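4 min read

4.2 Shelf approach

The policy was trained on 300 teleoperated restocking episodes and tested on a drinks rack with several rows of bottles. Each trial began with the two metal fingers spread wide. Figure 3 gives the wrist view used as input. 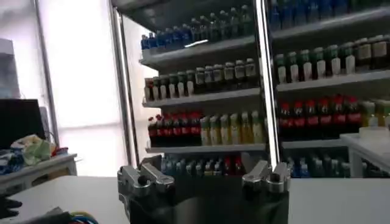

Arequipa, October. Figure 3. Wrist view with the rack behind the gripper.

Glare from the window side lowered grasp success on the left section. We retrained with random brightness changes for 20 epochs, and failed grasps in the test set fell to 7. Caps of similar color were still confused.

Related
Taipe and Inga: Grasping under glare
Stuseo bottle set, more than 3,330 labeled views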